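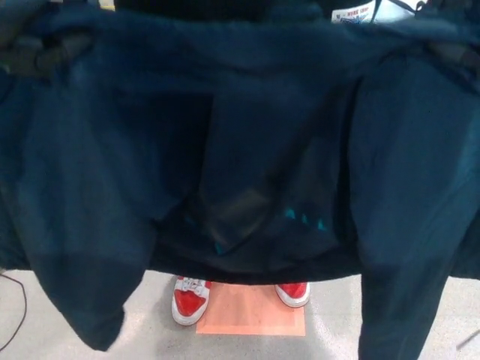 Fultlow: garment state estimation for two-gripper handling

Fultlow is a set of ROS nodes that estimates how a garment is hanging between two grippers and picks the next grasp point. It was written at Lalport for the Trornitz bimanual platform. The planner can be used without Trornitz if you supply your own arm driver.

Status: usable, API not frozen. Last edited 25/07/2018.

What is in the repository

fultlow_seg: cloth/background segmentation from the head camera
fultlow_state: keypoint estimator and hang-state filter
fultlow_plan: regrasp planner
fultlow_bringup: launch files and default parameters
tools: bag converter, label viewer, replay script

Requirements

Ubuntu 16.04, ROS Kinetic, Python 2.7, OpenCV 3. A GPU is needed to run the segmentation node at full rate. On CPU it drops to about 7 frames per second, enough for replay but too slow for closed-loop regrasping.

Building

Clone into the src folder of a catkin workspace, run rosdep install, then catkin_make. Model weights are not in git. Run tools/fetch_weights.sh before the first launch or fultlow_seg will exit with "no model".

Running

roslaunch fultlow_bringup live.launch starts everything against the real arms.
roslaunch fultlow_bringup replay.launch bag:=FILE runs the same nodes on a recorded bag with the planner output logged only.

Hang states

The filter reports one of these labels on /fultlow/state:

one_point: held by a single gripper
spread: held at two points with the top edge stretched between the grippers
twisted: held at two points, panels crossed
unknown: confidence below threshold

The planner acts only after the same label has been reported for 9 consecutive frames. Change this with state_hold. Values under 4 made the arms hesitate between spread and twisted on anything with long sleeves.

Parameters you are likely to change

max_tension: stop pulling when the wrist force reaches this value, in newtons. Default 20.
min_cloth_area: smallest mask, as a percentage of the image, accepted as a garment. Default 7.
max_cloth_area: above this the keypoint estimator is skipped and the last state is kept. Default 80. Raise it for large jackets held close to the camera.
floor_mask: polygon file for the floor region. Redraw it whenever the head tilt changes.

Known problems

Dark cloth with the inner side toward the camera gives poor depth in the folds. Hem keypoints are often missing there, and the state falls back to unknown.

Hanging sleeves and open front panels are confused with each other. The estimator labels both as "panel" for now. Splitting them is planned for September.

Swing tags and labels near the top edge are sometimes segmented as background, which leaves a notch in the mask and pulls the nearest keypoint down.

Shoes, mats and cables on the floor below the hem can be joined to the garment mask when their color is close to the cloth. A correct floor_mask removes most of these cases.

The Siqueira gripper driver reports "closed" before the fingers stop moving. Keep grasp_delay at its default when using it.

License

BSD 3-clause for the code. The weights are for research use only; see WEIGHTS_LICENSE.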